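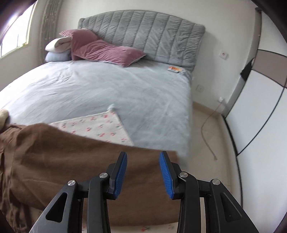 Brown cloth, one afternoon in January

I finally sent in my membership form for the volunteer search and rescue team in Clevport. The application was 2 pages and the background check took longer than the form did.

My first night was mostly radio practice. Amancay Paredes ran it and had us read grid coordinates back and forth across the parking lot for 90 minutes. I mixed up my easting and northing twice. By the end I could do it without looking at the card.

Next up is a map and compass day on the Numow trail, with five of us new people and two team leaders. The trail tops out at some 3,000 feet, so I need warmer gloves – mine are fine for driving and not much else.

I also have to get my first aid card renewed before they'll let me go on a callout. The class at the fire hall is full, so I'm on the list for the next one.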